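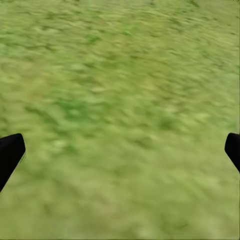

**Zwischenbericht Projekt Skoker, Standort Urkarholm**
Stand: 15. Dez. 2018
Verfasst von Tamara Onu, Liapis

Der Berichtszeitraum begann im Juli. Die Greifabläufe für die Grünflächenpflege werden weiterhin in der Simulation vorbereitet. Auf dem Gelände läuft bisher nur der Probebetrieb auf einer Teilfläche von rund 900 Quadratmetern.

**Personal**

- Von 23 Beschäftigten der Grünpflege haben vier die Schulung bei Stekier abgeschlossen. Sie planen die Einsätze und übernehmen die Aufsicht.
- Das Aufsammeln von Hand entfällt auf der Teilfläche. Die Frühschicht beginnt dort jetzt später.
- Stellen werden nicht gestrichen. Zwei Kollegen haben um Rückkehr in die alte Kolonne gebeten, dem wurde entsprochen.

**Offene Punkte**

Die Eingruppierung der Aufsichtskräfte ist nicht geklärt. Vasiliki Lazaridis verhandelt darüber mit der Personalabteilung. Vom Schulungsbudget sind 80 Prozent verbraucht, für die zweite Gruppe beantragen wir eine Umschichtung aus den Sachmitteln.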